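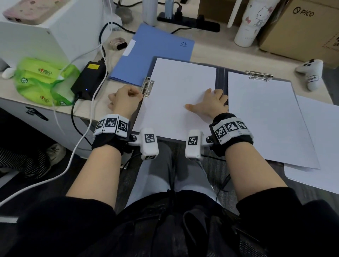 Issue 13 — Page 2

Getting a Paper Desk Back in Order
by Krishnamoorthy Kotian

I do love a folding clipboard, and if your desk collects paper the way mine does, you may come to love one too! Open it flat, with a clip on each side, and give each side one job. I keep blank sheets on the left and whatever I'm copying from on the right.

Now gather up any stack that has crept over the edge of the desk. Tap it square, long side first and then short, and slide it into a plastic file folder — light blue is nice and easy to spot. Write on the label tab before you put anything in, while it's still flat.

Cords come last. Run them toward the power strip at the back, and let the mouse have a clear patch of its own. I do mine on Thursday, with a cup of tea well out of reach.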